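# Sorting and Setting Out: Notes for Week 4

Tutor: Meinir Humphreys. Bring these with you, as we'll be scribbling on them!

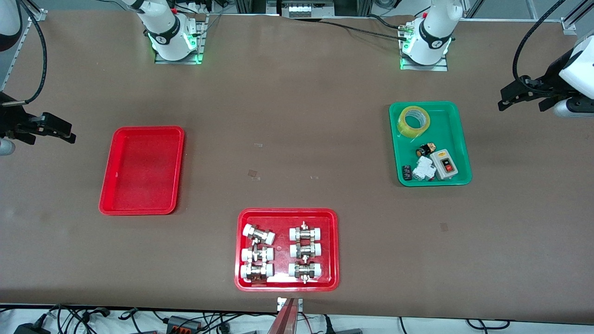

*Fig. 1. Three plastic trays on a brown work table.*

## Why sort first?

Sorting is one of the oldest tricks in any kitchen, post room or seed shed, and I never get tired of it. Once like sits with like, the hands stop hunting and the eyes can rest. Baltasar Medina's chapter on seed cleaning (in the reader, from p. 165) is a lovely way in - do read the part on bean sellers, even if you skip the tables.

## Terms for this week

- **Key**: the one thing you sort by, such as size, colour or date.
- **Pass**: going through the whole pile once.
- **Remainder**: whatever fits no group. Keep it! It often tells you that your key is wrong.

## Two ways to work

*Coarse to fine.* Make a few big groups, then split each one. Good for a mixed pile of up to 200 buttons, say, and very forgiving of mistakes.

*Straight in.* Every piece goes to its final place on the first pass. Fast once you know the groups by heart, slow and rather maddening before that.

Try both with the same pile and write down where you hesitated. I care much more about the hesitations than the finished groups.

## Before next time

Read pp. 165 to 202 and do exercise 13. Pick a drawer at home, choose a key and sort it twice - then swap notes with a neighbour in class. Odd drawers very welcome.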